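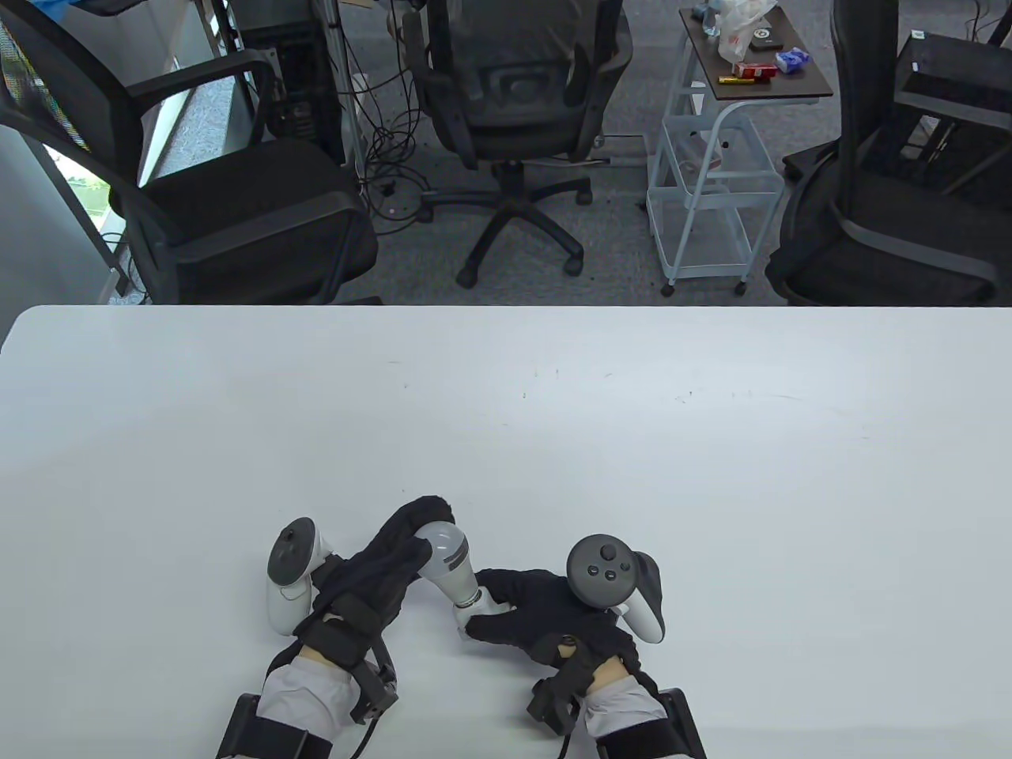 Peltwood opens its doors for a day of robot teaching

2026-10-19

Visitors to Peltwood's site in Konham were given a look at how people teach robots to use their hands, at an open day that drew 100 people over the course of the morning and afternoon.

The firm, which moved into the building two years ago, records people doing ordinary table-top jobs such as folding cloths, stacking cups and putting lids on boxes. The recordings are then used to train the software that runs its two-armed robot, called Zada.

Most of the interest was in the recording room, where staff work at a white table wearing black gloves, with a VR controller held in each hand and a tracker strapped to each wrist. The controllers and trackers tell the computer where the hands are. Small fingertip pieces worn with the gloves are meant to match the shape of the ones on the robot, so that a grip made by a person can be copied by the machine.

Visitors were let in 15 at a time and watched staff go through a short set of tasks. Each task is done again and again with small changes, such as a cup moved to the other side of the table or a cloth turned over. Peltwood said 1,413 recordings had been made for the cloth folding task alone.

Two groups were also able to try the gloves for themselves. Several people said they were lighter than expected but that picking up anything thin was hard work. One visitor spent most of her turn trying to lift a playing card and gave up when the next group came in.

In the room next door Zada was shown folding tea towels. It managed the first two without help. The third slid off the table and had to be put back by a member of staff, and the robot then folded it on the second try. Each towel took 59 seconds on average, which the firm said was still too slow.

A second program, called Ji, was shown on a screen only. It checks each recording and marks those where a tracker has lost its place, so that they can be thrown out before training. Staff used to do this by eye at the end of each shift.

Questions after the demonstration were mainly about jobs. Peltwood said it had no plans to sell the robot to shops or care homes at present and that its work was still at the testing stage. It is taking on more people to make recordings, on part-time shifts, and no technical background is needed. Application forms were available at the front desk.

A second open day is planned for November. Places are free but must be booked, and children under 12 need to come with an adult. Parking on site is limited and visitors are asked to use the car park behind the leisure centre.

Comments (4)

gatepost
Went with my lad. He got to try the gloves and has talked about nothing else. Bit of a wait to get in.

Konham_Rob
59 seconds for a tea towel. My kids take longer to be fair

marrowfat
Does anyone know what the shifts pay? It doesn't say in the article and I didn't see anything on the form either.

gatepost
@marrowfat they told us it depends on evenings or days, best to ring them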